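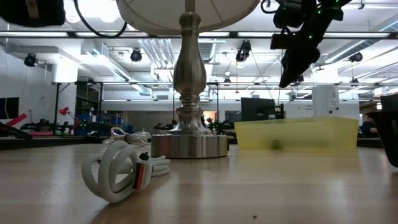

Most table lamps can be rewired in an hour or so, and it is a good first electrical job if you have never done one. You will be replacing the flex from the plug to the lampholder, and the lampholder too if it is worn. The work is much the same for any lamp with a hollow stem and a separate base, such as one with a brushed silver baluster stem on a thick round foot. Braided flex in light grey goes well with that kind of metal, and it is best kept coiled with a band round it until you are ready to cut.

Before you start

Unplug the lamp and take out the bulb. If it has been on, let it cool first. Have a look at the old flex along its whole length. Cracked outer covering, brown marks near the plug or a stiff patch where it enters the base all mean it should be replaced. Do not try to mend it with tape.

You will need:

Three-core braided flex, 0.75 mm, long enough for the stem plus the run to the socket
A new lampholder (I used a Juva brass one, part 2209)
A plug with a 3 amp fuse
Small flat screwdriver, wire strippers, side cutters
String
A felt pad for the base

Check the lampholder thread before ordering. Older lamps often need an adaptor ring. Siminar sell them singly and in packs of 12, and the shop in Astthorpe will match one if you take the old holder in.

Taking out the old flex

Remove the shade. It is usually held by a ring that unscrews anticlockwise, though some lift straight off. Undo the outer part of the lampholder and loosen the terminal screws. Take a photo of the wiring or make a sketch.

Turn the lamp on its side on a folded towel. Peel back the felt underneath. There may be a nut holding the stem rod, which can stay where it is unless it is loose. Cut the plug off the old flex, tie string to the top end and pull the flex out through the base. The string should now run right through the stem.

Fitting the new one

Tie the string to the new flex and wrap the join with a little tape so that it does not snag. Pull from the top, slowly, feeding the flex in at the base with your other hand. Leave about 14 cm sticking out at the top.

Braid frays as soon as it is cut. Put a turn of tape round it first and cut through the tape, or use a short piece of heat-shrink sleeve. Strip 6 mm from each core and twist the strands.

Brown goes to live and blue to neutral. Green and yellow goes to the earth terminal on the lampholder, and the metal body of the lamp must be earthed as well. If your lamp has no earth point and is not marked as double insulated, take it to an electrician.

Tighten the cord grip at both ends, fit the plug, then tug the flex gently. Nothing should move. Stick the new felt on last – Avcı do a self-adhesive pad at 16 cm which can be trimmed with scissors.

Have the lamp tested before you use it if you can. Many repair shops will do it for a small charge.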